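Best way to store a toy kitchen set mixed in with blocks?
Posted in Play & Storage, Feb 28, 2018

jallotgate_mom
We've ended up with a pile of play kitchen pieces and blocks that all live on one small table, and I'm losing my mind a little. My son is three and he wants everything out at once, toaster, cups, blocks, the lot. Then nothing goes back. I've got 60 inches of wall to work with and a budget that is basically zero until May. Do I separate the kitchen stuff from the blocks, or just give up and buy one giant bin? Would love to hear what works for other people!

Mwende Ondieki
Don't do the giant bin! We had one and the little pieces went straight to the bottom and stayed there. What I do now is keep the tall things along the back of the table - funnel, toaster-type box, cups - and the spoons and such stand up inside a cup so they don't wander. Blocks stay together in their own cluster.
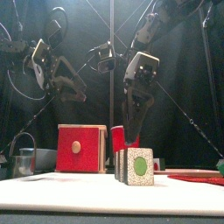
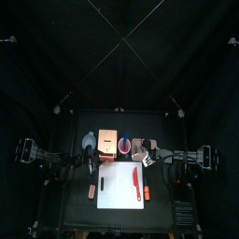
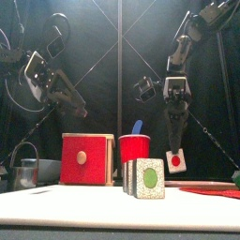

Cup and blocks in the first one, funnel and pink cup in the second, speckled cube with the red dot in the third.

My other tip is to pick one box as "home" for the small cubes and never change it. My daughter took a couple of weeks to get it, but she puts them back by herself now (mostly - the dotted ones still turn up in my shoes). If you want to use that wall, a low shelf beats a high one every time, because they can reach it and you can't pretend they couldn't.

Gerngate230
we just use shoeboxes. free and you can draw on them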